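Jadberg Grain Mill: grinding pulses

1. Set the dial to 6. The maker says 9 for chickpeas; ours jammed.
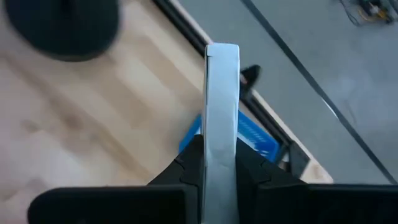 2. Weigh the flour before you store it. Packs sold as "fine" often aren't, and a plain white box with no printing on its front tells you nothing about grade. Sieve a spoonful.

Note: we doubt the claim of 3,000 grinds per stone.
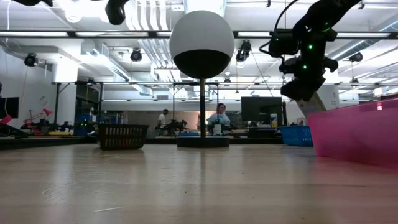
Rezaei writes that soaked lentils ruined the stones within 2 weeks, whatever the leaflet promises.

Caution: dry pulses only.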